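Looking after oiled and waxed table tops
Wedon Workshop Notes
Updated 2020-08-24

An oiled top needs more attention than a lacquered one, but the work is simple and any damage can be repaired in patches. These notes cover solid timber tops finished with hardwax oil or plain linseed. They do not apply to veneer, which is too thin to sand with confidence.

Finding out what finish you have

Put a drop of water on the underside edge and leave it for 5 minutes. On a lacquered surface it sits as a bead and wipes off cleanly. On oil in good condition it flattens slightly and leaves a faint mark that fades. If the drop soaks in and the wood goes dark, the oil has worn out and the top is due for a fresh coat.

If the test is unclear, rub a hidden spot with a rag dampened with white spirit. Wax will come away on the cloth as a yellowish smear. Lacquer will not.

Routine cleaning

Use a cotton cloth wrung out hard in warm water with a little washing-up liquid. Wipe along the grain and dry straight away with a second cloth. Avoid spray polish. Most contain silicone, and silicone left in the pores will cause the next coat of oil to pull into small craters.

Microfibre cloths are fine on lacquer but drag on a freshly waxed surface and dull it.

White rings

A white ring is moisture trapped in the wax or in the upper part of the finish. Leave it overnight first, as many will clear without help. If it is still there in the morning, lay a folded tea towel over the mark and pass a warm iron across it, no steam, for a few seconds at a time. Lift the cloth and check between passes. Stop as soon as the ring fades – too much heat will soften the wax and leave a shiny patch.

Black rings

Black marks are a different matter. They come from iron reacting with tannin in the wood, and they are common on oak and walnut. Wet tins and cast-iron pans are the usual source. Oxalic acid crystals dissolved in warm water will remove them. Wear gloves and eye protection, brush the solution over the whole board so that it lightens evenly, rinse twice with clean water and leave the top for a full day before sanding.

Never use wire wool on damp oak. Fibres break off and rust in the grain. The Prukari nylon pads sold by the box do the same job with no such risk.

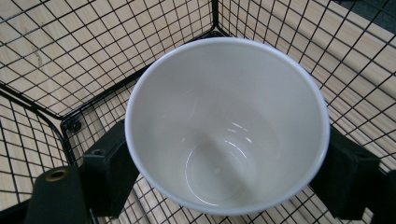
Felt or cork under anything hot is still the cheapest protection. Cork should be at least 5 mm thick, and felt should be replaced once it has gone hard.

Re-oiling

Once a year is enough for a table in daily use. April suits us in the Bronham shop, when the heating has gone off and the windows can be opened.

1. Clear the top and wash it as above. Allow to dry overnight.
2. Sand along the grain with 140 grit. Vacuum, then wipe with a cloth barely damp with white spirit.
3. Apply the oil thinly with a lint-free rag. A 500 ml tin will do a large dining table with plenty left over.
4. Wait 20 minutes, then wipe off everything that has not soaked in. Oil left standing turns sticky and has to be scraped.
5. Leave overnight and repeat on end grain, which takes up more.

Keep water off the surface for 5 days. It can be used with care before then, but the finish will still be curing.

Rags

Rags wet with linseed oil can heat up and catch fire without a flame near them. Spread them flat outdoors in a single layer until stiff, or soak them in a bucket of water before disposal. Do not leave them balled up in a bin – this applies to paper towels as well.

Paul, Wedon Workshop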